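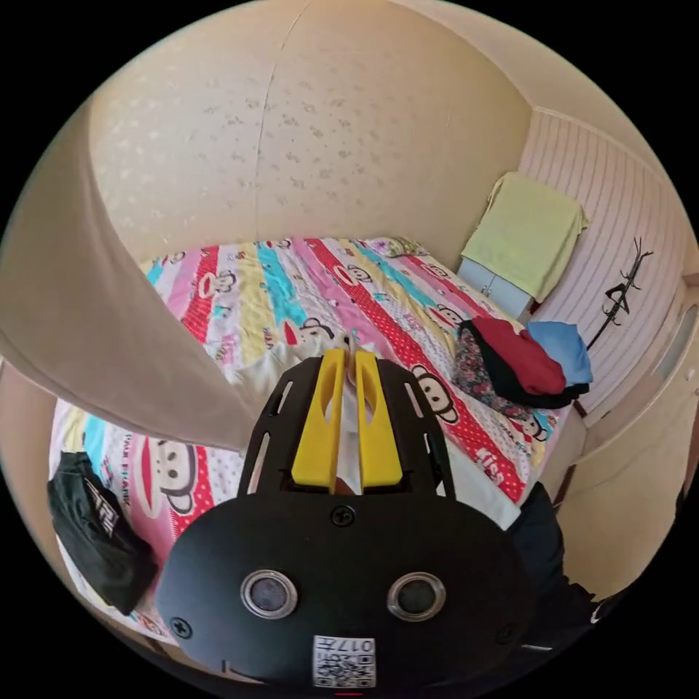
About Skunum

We make test gear for telephone networks. If you build door entry panels, lift alarms, payment terminals or office phone systems, sooner or later you need a line to plug them into, and you need that line to behave like the one your customer has. Our boxes pretend to be the exchange, so you can do the whole job at your own bench.

Skunum began with 3 of us, all engineers from the same switchboard maker, sharing a unit with a picture framer. Veikko Toivonen had built a small line simulator for his own use after one too many trips abroad to find out why a fax machine wouldn't answer. He lent it to a friend, the friend wouldn't give it back, and a second one had to be made. That was the start of Totmont, our first product, and we still repair the early ones when they come in (please do send the power supply as well!).

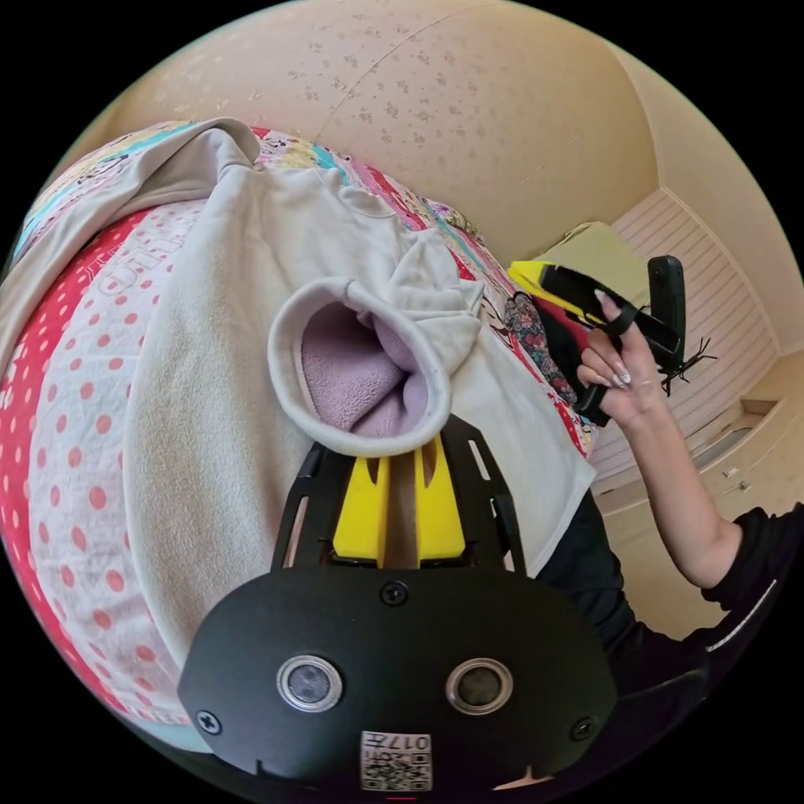

There are now about 85 of us, most of them in the same building as the workshop, and we love having everyone so close together. When a customer rings with an odd fault, the person who picks up can walk down the corridor and talk to whoever wrote the code.

What we make

Totmont is the small one, with 4 analogue ports, made for the desk or the back of a van. It gives you dial tone, ringing, caller ID and line voltage you can set yourself.

Kanaan is our rack unit for digital and IP lines. It can drop calls, delay them, garble the signalling or refuse them altogether, and it logs every message so you can see how your equipment coped. We're very fond of the garbling.
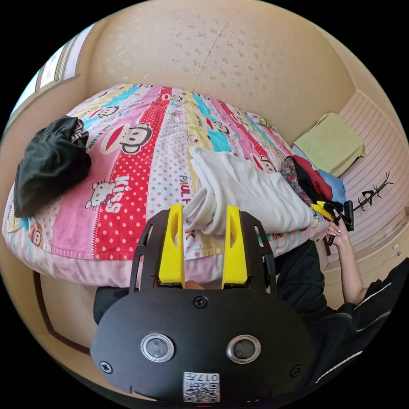 How we work

Every unit is put together, tested and packed by our own people. Each one runs overnight making calls to itself before it leaves us, and the test sheet in the box is signed by the person who did it.

Software updates come out in March and September and are free for as long as you own the unit. Most of what goes into them comes from customers: the ringing pattern editor was asked for by a lift company, and the slow dial tone option by a college that teaches line fault finding. 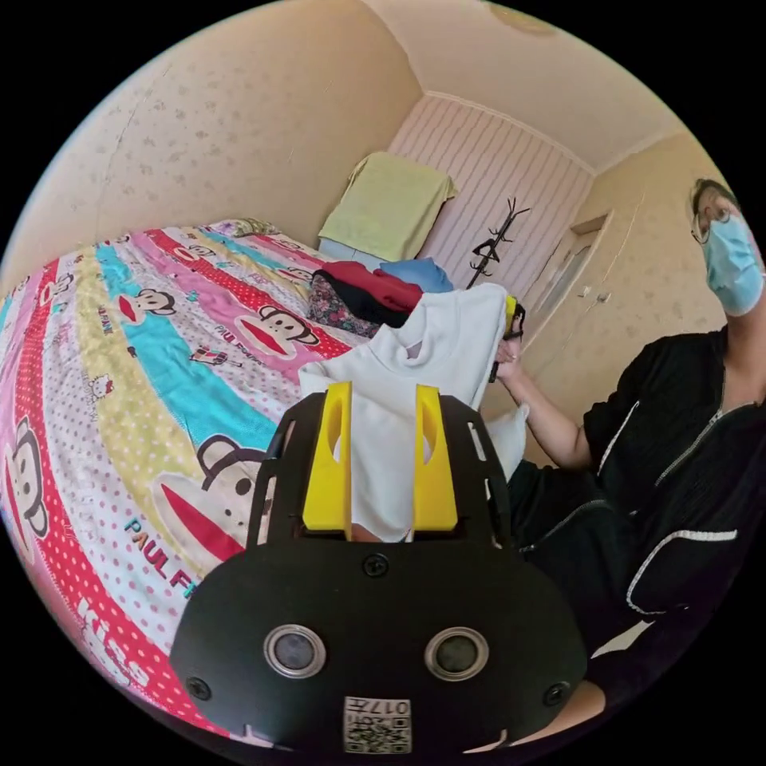
We also run training days, 6 people at most, so that everybody gets a unit to themselves. Bring your own equipment along if you can, especially if it's misbehaving. Some of our best days have been spent on one stubborn modem.

Our newest project is Skokeo, a tool for replaying recorded faults on a Kanaan. It's with a few early users now and we're really enjoying their bug reports. If you'd like to try it, ring the workshop between 9am and 5pm and ask for Veikko.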